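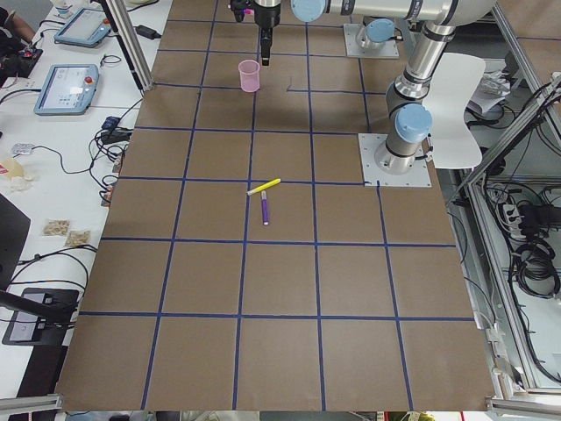 May 2024. Lastden petition, flattening and fragment mapping. The petition against the removal of families from the Lastden migrant hostel came back to us in the Overgaard deposit, folded in eighths and split along most of the folds. Signature sheets are glued head to tail in a long strip and the joins have let go unevenly. Fragment positions will be recorded by column and row, columns left to right, rows from the far edge, which is how the kraft paper table is already taped up: the pink cup, for instance, is in row two. Same convention for the sketch maps and for the spreadsheet. Anything lying across a line gets both cell references, lower one first. The tape wanders slightly in places, so cell references locate a piece and do not measure it. Measurements come off the steel rule.

Condition. Machine-made wove paper, moderately acidic, brown at the exposed folds and much paler inside. Iron gall and at least two ballpoint inks, one of them violet. The heading sheet is typed, carbon copy, with the typed text sitting very lightly on the surface. Rust from a pin at top left of the heading, pin missing. Around 200 signatures, some with a hut number beside them and some with only a mark, witnessed. A number of names have been struck through in pencil. The pencil is later than the signatures because it crosses a fold break and continues over the exposed fibre. It stays, obviously. Dry cleaning is to stop short of any pencil, including the stuff that looks like smudging.

Solubility. Spot tests on the ballpoints with deionised water and with ethanol/water. Violet bleeds in both. Blue stable in water, slight movement in ethanol. Iron gall negative for free iron(II) on the first strip, faint positive on the second, taken nearer the heavier strokes. On that basis no aqueous treatment, no bathing, and no local wetting except at the fold creases well clear of ink.

Humidification. Sturnen chamber, set point 60 per cent, sheets between spunbond and dry blotter. The chamber overshot on the first run and took a long time to come back, so the blotters in the reservoir are now half the size and the lid is vented until the reading settles. The offcut used as a test piece relaxed adequately after 60 minutes. Longer did nothing useful and the violet began to look soft at the edges under magnification, though I could not get any transfer onto blotter. Keep to the hour. Check at the half.

Flattening under felts and light weight, no press. The glued joins are thicker than the sheets and will print through to anything stacked above them. Cut blotter windows around the joins.

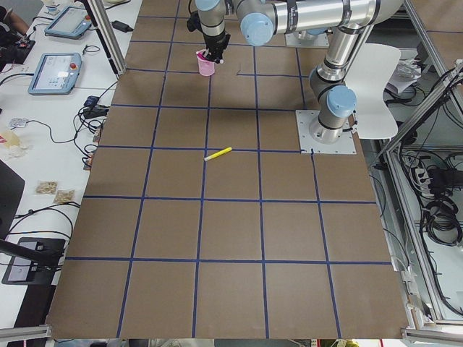

Adhesive at the joins is starch based, iodine test positive, brittle, with some insect grazing on the underside of the lower sheets. Where a join has already failed it will be left open and the sheets housed in order. Where it holds, it stays. The strip format matters to the people who have been asking for this item. The argument for years has been over whether the petition was a single document presented at once or a bundle put together afterwards by the department, and the glue is evidence either way. Two adhesives would be worth knowing about. So far only the one.

Order of sheets. The departmental file describes the petition as being in 3 parts. The strip as received does not divide like that. There is a change of paper stock partway along, and a change of hand in the hut numbers at a different point, and neither matches the folio numbers stamped on the backs. I have recorded all of these sequences separately and not tried to reconcile them. Whoever catalogues it can decide. The stamp ink is stable in everything.

Repairs. Fold splits bridged from the back with light kozo and dry wheat starch paste, short tabs only, placed off the signatures. Remoistenable tissue with methylcellulose was trialled on the offcut and is easier to control near the violet. Will probably use that for the lower sheets and paste for the heading. Write down which is which on the map, as they look much the same once dry.

Imaging. Dritero capture profile needs rebuilding before the violet is photographed. The current one pulls it towards blue, so that two inks read as one, and that would be a serious error in this case. Raking light for the heading sheet as well as normal, both sides. Backs to be captured before any tissue goes on. The pencil strikes show poorly in normal light and better with the lamp low from the left.

Access. The former residents' association has asked for the names to be readable in the surrogate. The deposit agreement allows it, but it was written before the marked-out names were noticed, and those may belong to people who withdrew, or who were moved out before it was lodged. Raised with collections. No transcription goes online until that is answered. The association wants the item for the hostel anniversary display in October, which is feasible for a facsimile. The original should not travel with open joins.

Outstanding:
second iron(II) strip to be repeated on a different signature
more spunbond
profile target back from Dritero
find out if the pin was kept with the Overgaard correspondence
box size, waiting on flat dimensions of the heading sheet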